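4. Preparação da linha de serviço

Estas instruções aplicam-se às cubas Nivik em aço inoxidável. 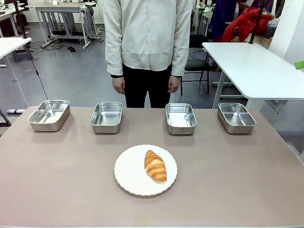 Texto: Nabila Ouali — Serviço de Documentação Técnica, Skirnbridge

4.1 Limpe o tampo e deixe-o secar.
4.2 Disponha as cubas vazias em fila, com 5 cm de intervalo.
4.3 Coloque em pratos individuais os produtos de pastelaria.
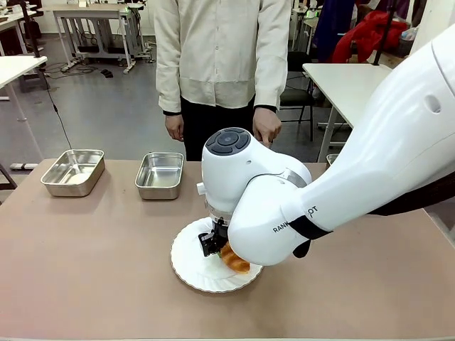

Fig. 2 — Croissant em prato de papel branco

CUIDADO: as cubas suportam até 200 °C. Não as arraste sobre o tampo — levante-as pelos rebordos.

4.4 Confirme o alinhamento antes do enchimento.
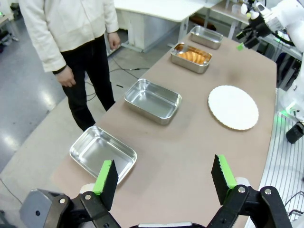 Fig. 3 — Cubas ao longo do tampo

NOTA: para lavagem, consulte a página 56.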